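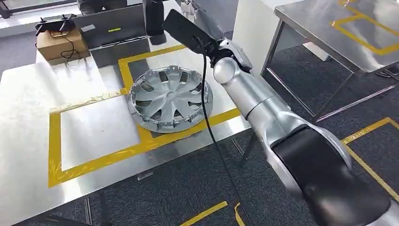

I have been making the case for tape on worktables for years now, mostly to people who wanted to talk about something else, and I may as well write it down. Give a job a border and the job behaves. When I first helped out in the back of a parts shop in Ridlow, the owner, Abbas Shahbazi, had one long bench and up to 40 things living on it at any given time, and every one of them was in the way of every other. A rectangle of yellow tape on a steel top, with a bit of clear tape over it to keep the edges down, would have saved us all a good deal of grief. It costs next to nothing and it can be moved when the work changes. Even a silver hubcap lying a little over the line doesn't bother me much, because you can see there is a line, and you know which way to nudge the thing.

Abbas used to say that a grown man should be able to remember where he put his work. Well, I couldn't, and I noticed that he spent a fair part of every afternoon looking for clips. I'm very fond of him - he fed me doner at that bench more times than I deserved - but memory is a poor sort of shelf. The router can sit up on its cardboard box, the bottle can stay at the back, and I won't say a word against either of them, so long as the middle is spoken for.

My wife feels the same tape would look dreadful on our kitchen counter, and I've let that one go. The garage is mine, though, and I put down 13 feet of it in May. It's still there, a little scuffed at one corner, and I know where my pliers are.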